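Speaker notes, Saturday session, 15 minutes including questions

Slide 1. Title
Say who I am and that this is joint work with Tiburcio Galindo. Keir Halliday wrote the segmentation code and will take questions on it. Start straight away, skip the outline.

Slide 2. The problem
Cloth has no fixed shape. A shirt put down twice never lies the same way, so a policy that learns one pile is lost on the next. We wanted to know how much of the trouble comes from the grasp and how much from what follows it. Our method, Gosselin, splits every demonstration at the point where both grippers hold the garment, and trains the two halves separately. 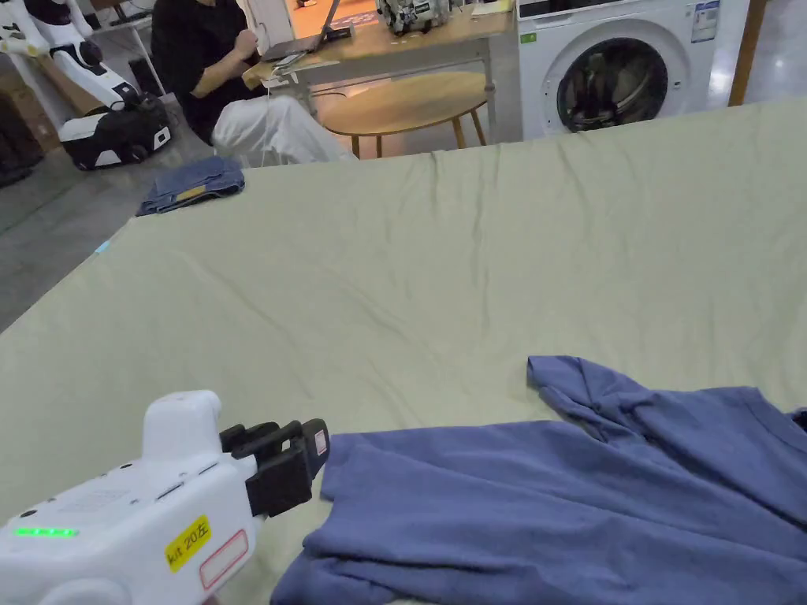
Slide 3. Data
We recorded 532 demonstrations with hand-held grippers. A person does the job directly, one gripper in each hand. The operator chose where to grasp. We gave them a goal and left the rest alone, which makes the set messier than our earlier one, Kodum. Mention that messier was the intention. If asked about throwing data away: we only dropped recordings where tracking was lost.

Slide 4. Where we split
The split point is when the cloth goes tight between the two hands. We tried using jaw closure on its own first and it came too early, as people often close on a fold and then let go. Tension is a better sign. Point to the upper edge of the cloth and pause here.
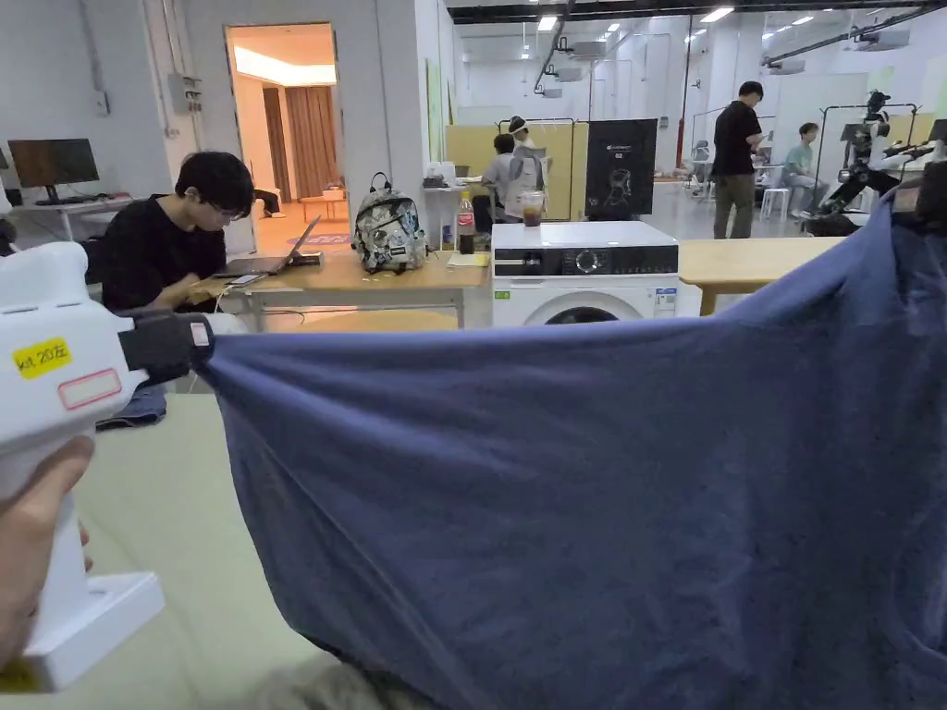
Slide 5. Results
Compared with the single policy, the split policy needed fewer regrasps on shirts. On trousers there was no real difference. Say this plainly. Britum, our baseline, is still better on towels and I don't have a good explanation. Training took over 10 hours for each half, so it is not cheaper.

Slide 6. What the wrist view adds
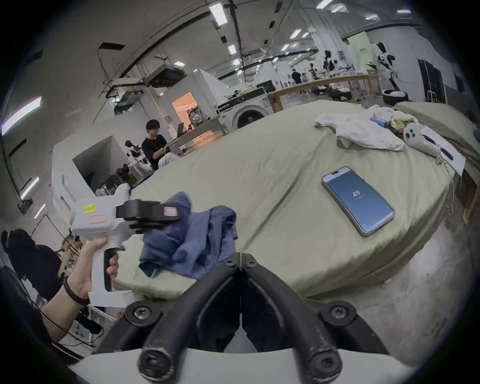
The head camera alone loses the contact point as soon as a hand gets in the way. Adding the view from the gripper gave us most of it back. On this slide the tool's own two black fingers are at the bottom, and the other gripper has its jaws closed on the blue cloth, so one picture carries both grippers. We feed it in uncropped. Cropping to the fingers made the second half of the task worse.

Slide 7. Limits and next steps
All in one room. Four operators, all of them used to the tools. Fliretti, the follow-up, starts in May with new people and thicker fabric. Leave the contact slide up for questions.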